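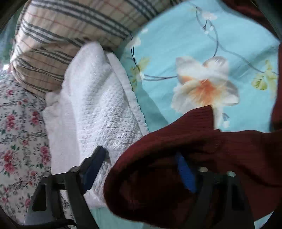

*A pile of soft things on the bed.*

# How to read a lake rental listing before you pay the deposit

Every cabin on Lake Prurkach is "steps from the water." I have walked those steps. At one place near the Baltthorpe ramp they came to 900 feet, downhill, along a road with no shoulder. Read a listing the way you would read a used car ad.

## 1. Find the cabin on a map

Ask for the street address. If the owner won't give one until you've booked, ask for the nearest cross street and the name of the cove. Then look up the lake level. Prurkach covers 3,823 acres when full, and it isn't full very often. By late season the back end of Fodor Cove is mud, whatever the dock photos show.

## 2. Pin down the word "access"

"Lake access" can mean a private dock, a shared path, or a public beach you could use without renting anything. Send this, word for word:

> Is the shoreline part of the property? Is there a dock, who else uses it, and can I tie up a boat overnight?

A vague answer counts as a no. Farzana Siriwardena got "you'll love it down there" and ended up paying for a slip at the marina all week.

## 3. Add up the real price

Take the nightly rate and put everything else on top:

- cleaning fee
- linen fee (some places charge it and still ask you to bring towels)
- pet fee, per pet or per stay
- boat or trailer parking
- local lodging tax

Do this before you compare two cabins. Last summer I priced one at $680 for the weekend, and the cheaper-looking one next door came out higher once the fees were in.

## 4. Distrust "sleeps 8"

Count beds in the listing, then doors. Sofa beds and lofts with a ladder are in that number. I divide by two and plan for 4 adults. Tímea Fekete thinks this is too harsh. She also has young kids who will sleep anywhere.

## 5. Read the bad reviews first

Skip the five-star ones. Sort by lowest, ignore complaints about weather, and look for the same problem twice. Water pressure, ants and road noise tend to repeat. Check the dates too. A row of glowing reviews all posted in December, for a cabin that closes for winter, deserves a question.

## 6. Get the cancellation terms in writing

"Flexible" has no fixed meaning. Ask what you get back, by what date, and whether low water or an algae closure counts. On Prurkach it usually doesn't. Save the reply as a PDF, because message threads on booking sites have a way of disappearing after checkout.

*Last checked 2 Jan 2026. Ramp and beach fees for the new season weren't posted yet.*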